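The grippers at Stenness had run sweetly for 12 days when one stopped letting go - and went on squeezing, rather hard, long after Damilola Aliyu had asked it to stop. Her thumb was bruised and so, she admits, was her pride.

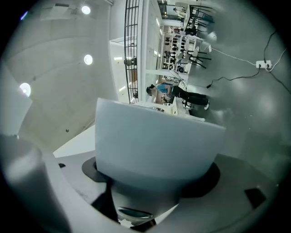
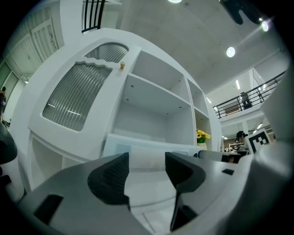 The fault was a setting that came back wrong after a restart, and Jonas Bühler spent a long June evening finding it. Every jaw now opens by itself when power returns, and Damilola still keeps her thumbs well clear.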